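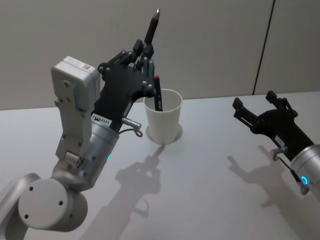 Search reviews Go

Jalline markers, black body, pack with mixed caps
Review by Defne Başaran

I bought these markers in April, because my old ones had become grey and weak. I write many labels at home, for jars, for boxes and for the school things of my children, so a marker has a hard life with me. I have used the Jalline for two months now and I think I can say something fair.

The body is black on every color and only the cap tells you which one you take. In the drawer this is a little annoying. I now keep them standing in a paper cup on the table with the caps up, and then I find the red at once. A paper cup is light, so I do not put too many in one cup or it falls to the side.

The line is dark and even. On cardboard it is very good. On glass it needs a moment before you touch it, and I spoiled three jar labels before I learned to wait. On thin paper it goes through to the other side, so please put something under it.

The caps close with a clear click. My neighbor Trudy Dunstan has weak fingers and she finds them too tight. She prefers the Nudo markers, which open more easily, but hers were dry after one winter in the garage.

I paid 74 for the big box at Ivby, and this is not cheap. The smell is also quite strong in a small room. On Saturday I wrote labels for about 3 hours and I had to open the window.

I would buy the black and the red again. The green is too pale for me and I gave it to the children.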